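I love boring data. Give me 300 runs of an arm picking up the same plain crate and I'm happy for a week, and I think more people who build learning systems should feel that way.

At Gasholm we've been gathering crate-handling examples for the Luscombe model since December, and the set now stands at 972. The temptation is always to chase the odd stuff: the tipped stack, the jammed roller, the crate facing the wrong way. Those matter, and we do keep them. But the model learns what a crate is from the dull ones, and the dull ones are full of surprises once you sit down and watch them (I do, with tea, at double speed).

Take light. A bit of glare on a rim can change what the cameras get far more than swapping one crate for another. Or take empties. Zakbridge, our other site, recorded almost nothing but full crates at first, and I'd argue that was a mistake. An empty crate is a proper example! It deserves its own label and its own share of the set.

I'd also keep the close view and the wide view, always. Storage is cheap, and going back to record again is a misery.

One view from the wrist, then one from head height:

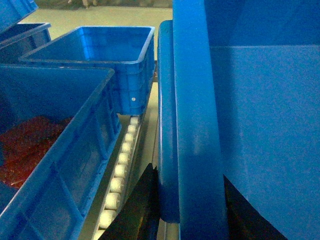
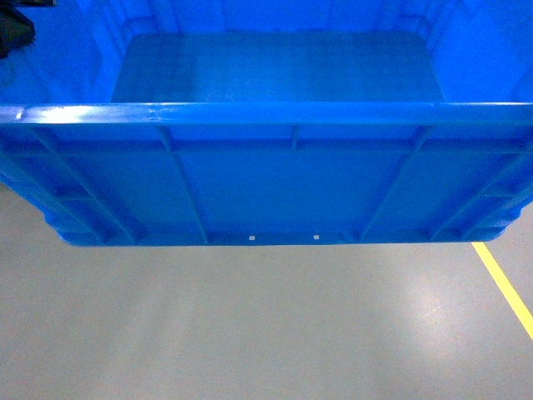 ## What I'd change

Slow down the labelling. We give each person 10 runs at a sitting, and I'd happily drop it to 4 if the notes got better.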